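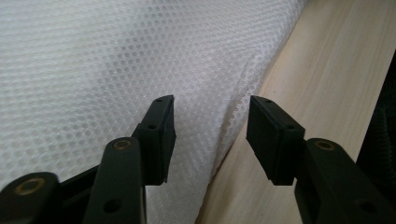 The hand-held gripper with its fingers open, next to white mesh fabric and a pale wooden surface.

Home | Guides | Open Days | Parts | Contact

How to run a hand-held gripper demo at an open day

Posted April 27, 2019

We have shown the Stakeo hand gripper at two open days in the Greltine building, and the second one went a lot better than the first. These are the steps we use now. They should work for most small hand-held grippers with a camera on them.

1. Pick the table

Use a table people can walk up to from three sides. Leave the short end for the laptop and the person running it. We mark off a work area 700 mm wide with tape and keep bags, coats and drinks out of it.

2. Choose what to pick up

Soft things hold attention longer than blocks do. Visitors like to see whether the fingers can take hold of a fold of cloth. A fabric with a clear pattern, such as a mesh with small openings, shows up well on the screen, and it is easy to see when it starts to stretch. Have a few hard objects ready too. Avoid anything with loose threads.

3. Check the fingers

Do this before the doors open.

- Look at the rubbery pads on the inner sides of the fingertips. Wipe off lint with a damp cloth and let them dry.
- Check the screws in the top of each fingertip block. Snug is enough. The black parts will mark if the driver slips.
- Open and close the fingers slowly. Both tips should arrive at the same time.
- Look at the brass-colored rings at the ends of the links. If one has started to work its way out, press it back in before you go on.

4. Set the camera view

Both fingertips should be in the picture when the gripper is fully open, with the object visible in the gap between them. If one tip drops out of view, loosen the mount, turn it a little and try again. Turn off auto brightness if your software lets you. White fabric under bright lights tends to wash out.

5. Show the grip first

Hold the gripper a short way off the fabric with the fingers open. Say what you are going to pick up, then move in. Go for a fold or an edge - a flat area is much harder to grab. Close until the pads meet with the cloth between them, lift a hand's width, and put it down again. Do it twice, then pass the gripper over.

6. Let visitors try

Give each person two tries, or more if the line is short. Children do fine with it if an adult steadies the handle. Save each try as its own recording. At the Taden room session we came home with 393 recordings, and nearly 485 after the Bunnag hall day, so clear some disk space beforehand.

7. Pack up

Wipe the pads again and close the fingers before the gripper goes in its case. Copy the recordings to a second drive before leaving the building. Write down any screw you had to tighten and check it first next time.

The next open day is in August. The table plan will go up on the Open Days page when the room is confirmed.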